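Gerkholm: Roboter lernt T-Shirts falten – schon 1673 Durchgänge aufgezeichnet

Seit August wird in der Halle von Elwood in Gerkholm gefaltet, was das Zeug hält! Das Team des Projekts Direo sammelt dort Beispiele, aus denen ein lernendes System das Zusammenlegen von Wäsche übernehmen soll. 1673 Durchgänge sind inzwischen gespeichert, jeder von Hand ferngesteuert.
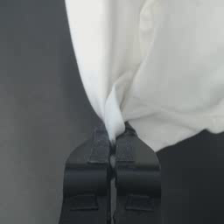
Wäsche gilt in der Robotik als richtig harte Nuss. Eine Kiste behält ihre Form, ein Hemd sieht nach jedem Griff anders aus – und genau diese Vielfalt wollen die Gerkholmer einfangen. Schon eine schmale Falte, zwischen zwei schwarzen Fingern eingeklemmt, zieht den ganzen Stoff ringsum in neue Linien. Solche Momente landen zu Tausenden im Datensatz. 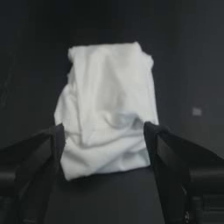 Weißer Stoff zwischen den Greiferfingern, Direo-Arbeitsplatz in Gerkholm.

Aufgezeichnet werden die Kamerabilder zusammen mit den Bewegungen beider Arme. Ein Durchgang darf höchstens 240 Sekunden dauern, danach wird neu begonnen. Auch missglückte Versuche bleiben erhalten und bekommen eine eigene Kennzeichnung.

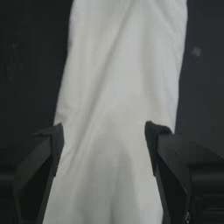

Die Auswertung übernimmt die Firma Bucur, die 4 Varianten des Lernverfahrens gegeneinander antreten lässt. Erste Ergebnisse sollen beim Hallentag gezeigt werden, für den es 30 Plätze gibt. Wer sich für Robotik begeistert, sollte sich schnell anmelden!
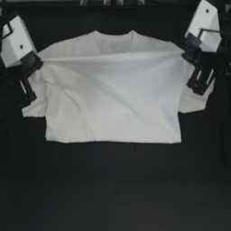

Wie es weitergeht

Nach den T-Shirts kommen Handtücher und Hosen an die Reihe, später vielleicht Spannbettlaken – die Königsdisziplin.

Zuletzt aktualisiert: 19. Dezember 2024

Kommentare (3)

waschtag_77: Spannbettlaken? Das schaffe ich ja selbst nicht. Viel Erfolg!

Nordlicht: Wird der Datensatz irgendwann veröffentlicht? Wäre toll für unsere Schul-AG.

m.k.: Tolle Sache für Gerkholm, bitte weiter berichten.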